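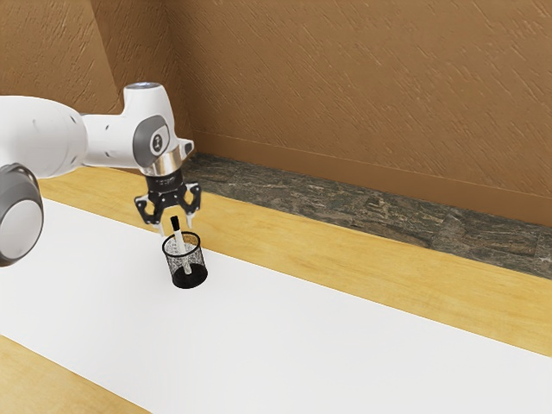
시뮬레이션 화면: 펜꽂이 위에서 손가락을 벌린 그리퍼

Irnero 셀 설정 및 점검 FAQ
2024년 2월 수정, 담당 Oduor Kinyua

시뮬레이션 모델은 어디서 받나요?
Tratville 공용 서버의 셀 폴더에 있습니다. 현재 쓰는 파일은 1362번입니다. 이전 번호는 책상 높이가 실제 셀과 다르므로 열지 마세요.

마커를 꺼내는 작업은 어느 자세에서 시작하나요?
그리퍼가 펜꽂이 위에서 아래를 향하고, 두 손가락이 벌어진 자세입니다. 마커가 기울어 꽂혀 있어도 시작 자세는 바꾸지 않습니다. 기울기는 하강 전에 프로그램이 보정합니다.

하강하다가 손가락이 펜꽂이 테두리에 닿습니다.
공구 좌표(TCP)부터 확인하세요. 손가락을 교체한 뒤 길이 값을 다시 넣지 않은 경우가 가장 많습니다. 값이 맞으면 벌림 폭을 2mm 줄이고 저속으로 다시 내려 봅니다. 그래도 닿으면 펜꽂이 위치를 다시 티칭해야 합니다.

흰 매트를 옮겨도 되나요?
옮기면 작업 좌표계를 새로 잡아야 합니다. 매트의 모서리 4곳을 순서대로 찍고 저장하세요. 시뮬레이션 쪽 좌표도 같은 값으로 고칩니다.

손가락 패드는 언제 교체하나요?
표면이 반들거리거나 끝이 들뜨면 교체합니다. 정기 점검은 30일마다 합니다. 패드는 Hämmerli에 주문하며 양쪽을 함께 바꿉니다. 한쪽만 바꾸면 파지 중심이 어긋납니다.

그리퍼를 분리하는 순서는요?
팔을 정비 자세로 보내고 전원을 차단한 다음 케이블을 뺍니다. 그리퍼를 손으로 받친 상태에서 플랜지 볼트를 대각선 순서로 풉니다. 조립할 때도 대각선으로 조이고, 토크 값은 셀 옆 점검표를 따릅니다.

관절에서 소리가 나면 어떻게 하나요?
운전을 멈추고 관절 번호와 당시 속도를 기록해 주세요. 관절 커버는 직접 열지 않습니다. 수리는 Worico에서 맡고 있으며, 접수할 때 제어기 로그를 함께 보내야 합니다.

시뮬레이션에서는 되는데 실제 셀에서는 마커를 놓칩니다.
파지력과 마찰 설정을 비교하세요. 시뮬레이션의 마찰 값은 새 패드 기준입니다. 패드가 닳았다면 파지력을 올리기 전에 패드를 먼저 교체합니다.

다음 정기 교정은 언제인가요?
6월입니다. 그 전에 팔이 어딘가에 부딪혔다면 따로 신청하세요.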